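Lernadville Garden Pages for Kids
Plants and Growing

What's in the Pot? (It Isn't Dirt)

Go to a garden store. Pick up a pot of petunias. Poke a finger in. Soft, fluffy, kind of springy, right? Now go poke the ground in your yard. Big difference.

The stuff in the pot is called potting mix. Growers call it "growing media" or just "the mix." Most bags of it have no dirt from the ground in them at all. Weird, but true. So what is it, and why do greenhouses bother?

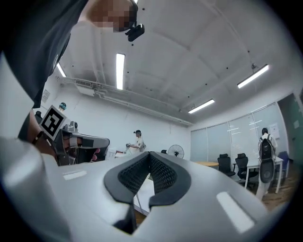
Maysoun Abu Hammour
Kids' Pages Writer

OK, roots first. Everything about potting mix comes back to roots.

What roots want

Water. You knew that one.

Food, meaning minerals, the stuff in fertilizer. You probably knew that too.

Air! Most people forget air. Roots breathe. They take in oxygen the way you do, only slower and with no nose. In the ground, worms and bugs and old roots leave tunnels, and air gets down in there. A pot has hardly any of that. Put yard dirt in a little pot, water it for a couple weeks, and it packs down like a brick. No tunnels, no gaps. Roots sit there soggy and start to rot. Sad plant.

So growers make a mix with lots of tiny gaps in it. Big gaps fill up with air, small gaps hold on to water. You need both kinds.

What goes in

Every grower has a recipe. They're pretty fussy about it. These are the usual things.

Peat. Brown, crumbly, very light. It's old moss that piled up in bogs, where it's so wet and sour that dead plants barely rot. Peat soaks up water like a sponge. It takes a super long time to form, way longer than it takes to dig, and bogs are home to a lot of animals and plants. They store carbon too. That's why plenty of growers are trying to use less of it.

Coir (say COY-er). Fluff and fiber from coconut husks. It used to be mostly thrown away. Also holds water well. It has to be washed before plants can use it, as it can be salty.

Bark. Chopped up small and left in a pile to age. Chunky, so it makes big air gaps. Cheap too.

Perlite. The little white bits! Lots of kids think they're Styrofoam. Nope. It's a volcanic rock, kind of a glass, with a bit of water trapped inside. Heat it really really hot and the water turns to steam and the rock puffs up. Popcorn, but rock. (Don't eat it.)

Vermiculite. Another puffed-up rock. Shiny, in thin layers like an accordion. Holds more water than perlite does, so it's good for seeds.

Lime. A white powder made from ground-up rock. Peat is sour, like lemon juice is sour, and most plants don't love that. Lime makes it milder. Just a pinch, growers measure it carefuly.

And a little fertilizer, sometimes. Peat and perlite have almost no food in them. A plant in plain peat would go hungry.

Different pots, different mix

Seeds start out in trays with tiny holes called cells. A tray might have 96 of them, each one no bigger than the end of your thumb. The mix for that has to be fine, like coffee grounds. One fat chunk of bark and the cell is full, no room for a root.

Big tree in a big pot? Go chunky. That tree may live in there for years, and fine mix would slump down and squash flat.

Cactus? Lots of grit, hardly any sponge. Cactuses hate wet feet.

Blueberry? Skip the lime. Blueberries like it sour.

A real greenhouse

Drikholm is a greenhouse outside Lernadville that grows flowers for stores. They go through 3,100 bags of mix in a year. Their main one is called Braminum. Bark, coir, perlite, and a bit of peat. They used to use way more peat. It took them a few tries to switch over. The first batch dried out too fast and the pansies flopped. Second one stayed too wet. Third one was OK.

That happens a lot, by the way. You can't just swap one thing for another and water the same as before. Change the mix and you have to change the watering. Sometimes the feeding to.

They check every new load. Squeeze a handful. If it drips a lot, too wet. If it falls right apart like dust, too dry. If it holds together and then crumbles when you poke it, good to go. They have testers and meters as well but everybody does the squeeze first.

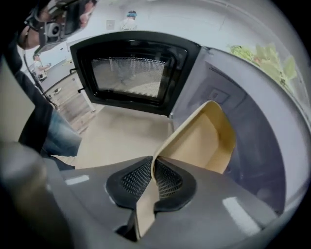 Rasha Najjar wrote in to say that her class tried the squeeze test with yard dirt, and it stayed in a hard lump even after it dried. They had to break it up with a spoon. She wants to know if you can fix it by mixing in perlite.

A little, yes. But you'd need a lot of perlite, and clay is sticky stuff, it fills in the gaps again. For pots, start with real potting mix. For the yard, dig in compost and leave it to the worms.

Try it yourself

You need:
Two paper cups, same size
Yard dirt
Potting mix
Water
A pencil
Something to catch drips

Have a grown-up poke a few holes in the bottom of each cup with the pencil. Fill one with dirt, one with potting mix. Tap them on the table so the stuff settles. Pour the same amount of water in each, slowly.

Watch. Which one drips first? Which one has a puddle sitting on top? Lift them both up. Which is heavier? Do it again the next day and see if it's changed.

If your potting mix is bone dry, the water might run straight down the sides and out. Peat does that. Once it dries all the way it sort of forgets how to get wet. Stir in some warm water with your hands and wait a bit, then try over.

Dust is bad to breathe, so open the bag outside and sprinkle some water in before you scoop. Wash your hands after.

Words to know

Growing media: anything you grow roots in that fills a pot
Drainage: how well extra water gets out
Compost: rotted leaves and food scraps, good for gardens
Bog: wet, spongy land where peat forms
Aerate: to let air in

Can you use old mix again?

Sometimes. If the last plant was healthy, pull out the old roots, fluff it up, add some new mix and a little plant food. If the last plant was sick, don't. Sickness can hang around in there and get the next one.

Next time: why pots have holes in the bottom, and what happens when they don't.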